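Kapitel 4: Proben beschriften und im Gerix-Etikettendrucker anlegen

So, der Drucker steht, das Band ist drin, jetzt geht's ans Eingemachte. Ich schreibe das hier so auf, wie ich es bei uns selbst mache.

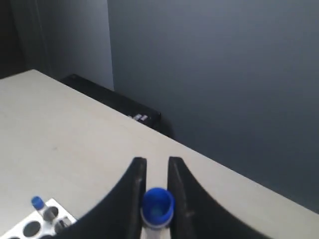 Bevor ihr loslegt: Die Software muss mindestens einmal gestartet worden sein, sonst fehlt der Ordner mit den Vorlagen. Wer Kapitel 3 übersprungen hat, bitte kurz zurück (ich warte).

1. Drucker einschalten und warten, bis die grüne Lampe nicht mehr blinkt.

2. Im Menü auf »Vorlagen« gehen und »Röhrchen schmal« auswählen. Die Vorlage »Röhrchen breit« sieht fast gleich aus, druckt aber über den Rand – da bin ich selbst schon zweimal drauf reingefallen!

3. Startnummer eintragen. Ich fange immer bei 200 an, die Nummern darunter sind bei uns für Testdrucke reserviert.

4. Unter »Kürzel« kommen eure Initialen rein, höchstens drei Zeichen. Doppelnamen müssen leider gekürzt werden, Khrystyna-Mariia Kravchuk läuft bei uns als KMK.

5. Ein einzelnes Etikett drucken und anschauen. Sitzt der Strichcode zu weit links, den Versatz um 2 Punkte erhöhen und nochmal drucken.

6. Erst jetzt die ganze Serie starten.

Hinweis: Eine Rolle von Kashyap hat 2.000 Etiketten. Der Zähler im Display merkt sich den alten Stand, also nach jedem Rollenwechsel zurücksetzen.

Achtung: Während des Drucks nicht am Band ziehen, auch wenn es hängt! Pausentaste drücken, Klappe auf, Band gerade einlegen, Klappe zu.

Beim Aufkleben fange ich mit der kurzen Kante an und streiche das Etikett einmal rundherum glatt. Der Strichcode soll längs zum Röhrchen laufen, quer bekommt ihn der Handscanner kaum gelesen.

Erscheint die Meldung 1113, ist die Vorlage noch in einem anderen Fenster offen. Schließen, neu laden, weiter mit Schritt 5.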